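## 4 Ätzen und Mattieren von Glasoberflächen

Das chemische Mattieren beruht auf dem Angriff fluoridhaltiger Lösungen auf das Silicatnetzwerk. Anders als beim Schleifen entsteht die Rauheit hier durch Kristalle schwerlöslicher Fluorosilicate, die sich auf der Oberfläche absetzen und sie örtlich abdecken. Größe und Dichte dieser Kristalle bestimmen den Streugrad.
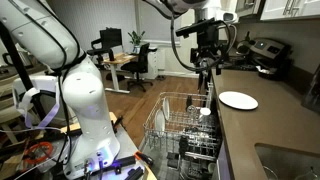 Die Einwirkzeit liegt bei Kalk-Natron-Glas in den Übungen dieses Kapitels zwischen 30 und 60 Sekunden. Bleikristall wird schneller angegriffen und verlangt eine schwächere Badführung. Nach dem Verfahren von McGrath (Abschnitt 4.3) wird das Bad vor Gebrauch gereift, bis sich ein Gleichgewicht zwischen Lösung und Bodensatz eingestellt hat.

Abschnitt 4.1 behandelt die Reaktionsgleichungen, Abschnitt 4.2 die Abdecklacke. Vorausgesetzt werden die Grundlagen der Glasstruktur aus Kapitel 2 sowie die Sicherheitsregeln für Flusssäure in Anhang B.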